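Workshop > Kits > Tables and stations > Karnance Two-Arm Table

October, by Kristaps Pētersons

14 comments · 52 shares

Karnance Two-Arm Table: kit and plans for a home or shared workshop

The Karnance is a table for two small robot arms, made so one person can build it in a normal workshop with hand tools and a drill. We sell the mounting set and the plans. The arms you bring yourself, and also the table top, because shipping a table top costs more than the table top.

I built the first one in the shared workshop in Stollberg, in the corner by the window. The members there work with wood and bicycles, and for the first weeks they asked me every evening when it will make coffee. It does not make coffee. It practices kitchen work with plates, mugs and a toaster oven, and for this you need a table that does not move and a place for each thing.

What the station looks like when it works

The two arms stand at the back of the table, each on its own base, and reach forward over the mat. The names are from the side of the robot, so when you stand in front, the right arm is on your left. Please read this sentence again before you connect the cables. I have had two customers who did not, and I did it wrong myself.

With the arms at the back, the front of the table stays free for your hands when you put the objects in order. The right gripper can be over the middle of the mat with a spatula-like tool while the left one holds the rim of a plate in the stand, and there is still space in front for the mug tree and the tray. The toaster oven goes at the side with its door toward the middle, so the open door lies flat inside the work area. 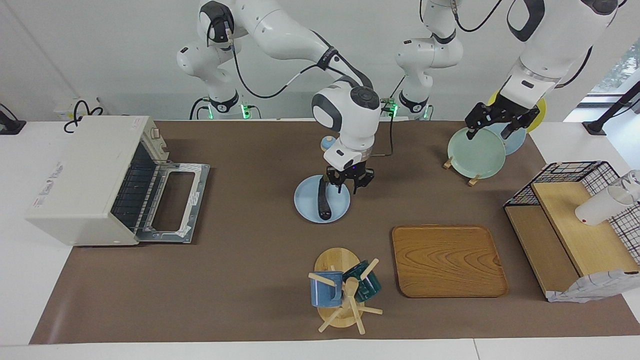
In the box

– two steel base plates with bolts, drilled for the common small arms
– one rear beam which goes under the table top and joins the two base plates
– cable clips and a set of straps for the arm links
– one paper template for drilling, printed at full size
– the printed plans, 15 pages, in English and German

Not in the box: the arms, the table top and legs, the mat, and the household objects. If you want the same mat as ours, it is the brown one from Lecomte, which they cut to size. A dark mat under light plates makes the plates easy to see, for me and for the software. Any mat with little shine should be fine.

Measures

Table depth: 700 mm at least. A deeper table is possible, but the arms must still reach the front edge of the mat, so please check the reach of your model first.

Distance between base centers: 635 mm. The rear beam is drilled for this distance only. I tried closer and the elbows met when both arms worked in the middle. I tried wider and it was hard to hand over a mug.

Table top thickness: up to 40 mm with the bolts in the box. For a thicker top you need longer bolts, and the thread size is written on the first page of the plans.

Building it

Turn the table top upside down on blankets and screw the rear beam first, with the bolts only finger-tight. Then turn it back (you need a second person here, Darren Tunstall helped me and we still made a scratch), lay the template on top and drill through into the beam. Put in the base plates, check that they are parallel with a long ruler, and only now tighten everything from below.

After this comes the mat. Leave a border of the table free around it. I cut my first mat to cover everything and the edge came up each time somebody leaned on the table. With a border the mat stays flat, and you also have a place to write small pencil marks for where the oven and the racks belong.

The power strip goes at the back corner, behind the arms. Lead the cable of each arm along its links and leave a loop at every joint. The loop should be big enough that the cable is not pulled when the joint turns to the end of its range. Move the arm by hand through all positions before you give it power – slowly, and with an eye on the loops.

Choosing the objects

We are asked about this more than about the steel. I use household things from normal shops and I try to have different colors, for example plates in light blue, yellow and pale green, so I can say in the task which plate I mean. Wooden racks are good, because plates stand in them at an angle and the gripper can take the rim from above or from the side. A mug tree is more difficult than it looks. The handle must go over the peg and the gripper has to come from the correct side, and my arms needed a long time with this. Start with the tray and come to the mug tree later.

Put small objects in the open part of the mat at first, with free space around them. A small jar that stands alone is a good first exercise. The tall things, like the mug tree and the shelf, are better near the borders, where an arm does not have to travel over them. 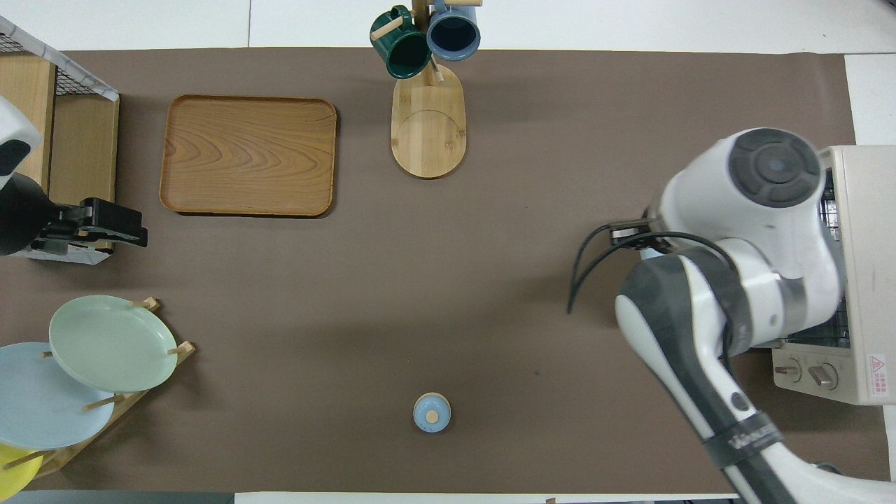
Software

The plans have a chapter for Vimanach, which is the program I use to record the movements and play them back. It needs the positions of the two bases, and when you used our template you can type the numbers from the table on the last page. With other software you can use the same numbers, but please look which direction it calls X. I can answer questions about Vimanach, but for other programs I know too little to be of help.

Safety

Fix the table to the wall or load the lower shelf with something heavy. Two arms that stop at the same moment can move a light table almost as far as a person pushing it. Keep the emergency switch on the front edge where you can reach it without leaning over the mat. If your station has an oven, leave it unplugged. Our tasks use only the door, the rack and the knobs, and none of them needs heat.

In a shared workshop, please also agree with the others on hours. In Stollberg the arms run in the evening and stop at 9 p.m., because the sound of the joints goes through the wall to the neighbors.

Ordering

The kit is made in small series, and we cut the steel when there are enough orders for one sheet. Write to us with the model of your arms and the thickness of your table top, and you get an answer with the waiting time. The paper template can be ordered alone, if you prefer to make the plates yourself. Spare straps and clips are sold in small bags, and you can mix them.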